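Caldeira workshop group
Minutes of the maintenance meeting, 2 September 2021

Present: Filipa Cunha (chair), Béla Erdős, two from the day shift, minute taker
Apologies: the Siklow service desk, which had been asked to dial in and sent a note instead

1. Minutes of the last meeting

Accepted with one correction. Under "gripper", the word "fixed" is to read "adjusted". Filipa said she would like that word used more carefully in future, as the fault was back within a fortnight.

2. State of the arm

The arm has been back in service on the tissue task after the wrist cable was replaced. Béla went through the log. The wrist joint is holding its position and there have been no more cable faults. Filipa asked whether that was the new cable or the lighter duty it has been on since. Béla said he could not tell from the log. The item is not to be closed until the arm has done a full stretch at its normal speed.

The day shift reported a faint tick from the base when the arm swings left. It was not there this morning when anyone was listening for it. Grease was suggested. Filipa pointed out that grease is suggested for everything. The base cover will come off at the next stop and someone will look before anything is put in.

The mounting bolts were checked against the sheet from Ultthorpe. The sheet gives one torque for the old plate and another for the new one, and does not say which is which. Béla used the lower value. The question is to go to Ultthorpe in writing.

3. Finger setting

This took most of the meeting. Siklow's note says the fingers should be set from the closed position, zeroed, and then left alone. We have done this twice by their method and both times the grip drifted. Either the method is wrong, the zero is not being stored, or something is working loose in the linkage. Siklow's note mentions only operator error.

Béla's view is that the zero is lost when the controller is shut down without parking the arm first. He has seen it happen once and thinks he has seen it a second time. Filipa was not willing to change the shutdown sheet on that. It was agreed to park before every shutdown for the next month anyway, and to write down the zero value before and after. If the two numbers match every time, the theory goes in the bin.

On closing force, the controller is set to 1000 on its own scale. The handbook does not give units for the scale and the Tastico pad supplier could not tell us what the pads are meant to take. Béla would like to try a lower value for soft items. Filipa agreed to a trial, but only with the present value written on the label inside the controller door first. Last time we went lower there was no record of where we had come from, and it took a morning to get back.

4. Simulator

The model of the cell has been updated with the tissue box, the magazine and the timber cabinet top. Siklow's position is that finger settings can be worked out in the model and copied across to the arm. The meeting did not share their confidence. The model has no backlash and no worn pads, and its cable never drags on anything.

It was accepted that the model is useful for checking the approach and for making sure the fingers come down where they should over the opening. The render below was tabled.
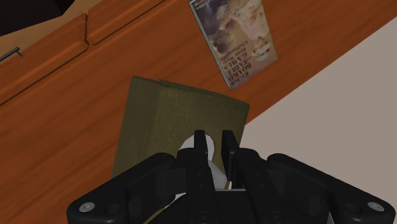
Béla Erdős was content with the finger position and said he would use the same approach on the arm, starting at reduced speed. He added that a grip on something as soft as tissue tells us very little about the closing force, in the model least of all, and asked that no force setting be copied across on the strength of it. Filipa agreed and wants that written on the settings sheet.

Asked whether the model had been matched to the arm after the cable job, Béla said no. The tool offset in the model is the old one. He will measure the real one and enter it before any more approaches are taken from there.

5. Spares

One set of finger pads on the shelf, part 2637. The next set is on order and the supplier's delivery date has moved again, now to December. Filipa does not believe December either. Pads are to be swapped only when they fail the pull check, whatever the calendar in the handbook says.

A spare wrist cable has been asked for. Siklow recommends their full service kit, which has the cable in it along with a good deal we have no use for. The price was felt to be steep. Béla will ask again for the cable by itself.

6. Old bench supply

The bench power supply used for testing the gripper off the arm has a 1996 sticker on it and no later one. It seems to work. Filipa said "seems to" was not good enough for something we take readings from, and the voltage is to be checked with the good meter before the next off-arm test. Until then any readings from the bench are to be marked as unchecked.

7. Service contract

Siklow has offered a yearly contract with remote monitoring. The day shift asked what the monitoring would have caught this year. Going back through the faults, the meeting could find one it might have: the cable, perhaps a few days sooner. The finger drift would not have shown up, going by the list of signals in the offer. No decision. Filipa will ask Siklow to name a fault like ours that their monitoring has picked up at another site, and the offer will come back to the table when they answer.

Actions

Béla: measure tool offset and enter it in the model
Béla: label the controller door with the present closing force, then trial a lower value
Béla: write to Ultthorpe about the plate torque
Béla: ask for a price on the wrist cable alone
Day shift: park before shutdown, record zero before and after
Day shift: base cover off at next stop, report before greasing
Filipa: add force note to settings sheet
Filipa: reply to Siklow on the contract and on the finger note
Minute taker: find the good meter

Next meeting when the zero readings have run for a month, or sooner if the fingers drift again.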